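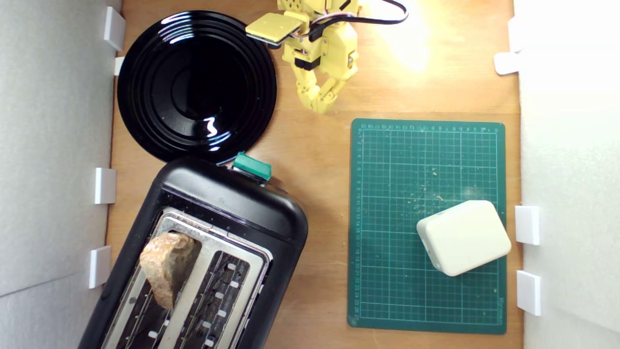 Call for Participants: Teleoperation Demonstrators, Kitchen Tasks

Ludanance is seeking demonstrators for the second stage of Surkasum, a study of how robotic arms may learn household work from human examples. Sessions begin in October at the Kun Street laboratory.

Participants will guide an arm and its jointed hand through short breakfast tasks, such as taking a slice of toast from the toaster and setting it on a plate. Each completed attempt is recorded and labelled for use in training. Unsuccessful attempts are also kept — participants should not discard or repeat them unless asked to do so by the session supervisor.

The commitment is six sessions, each with a short break at the midpoint. Each participant is expected to contribute 100 recorded attempts across the program. An honorarium is paid on completion of every session, and those who withdraw early will be paid for the sessions they have attended.

Applicants must be 18 or older and able to sit at a control station for extended periods. Left-handed applicants are particularly encouraged to apply. No background in robotics or programming is required; a paid training session is held on the Monday before the first recording.

Recordings cover the work surface and the movements of the control device. Participants' faces and voices are not recorded.

Expressions of interest, including availability and preferred hand, should be addressed to Kinga Gál, Participant Coordinator. Questions concerning consent or the storage of data may be directed to Dr. Levente Balogh. Applications close at 5 p.m. on the last Monday before sessions begin.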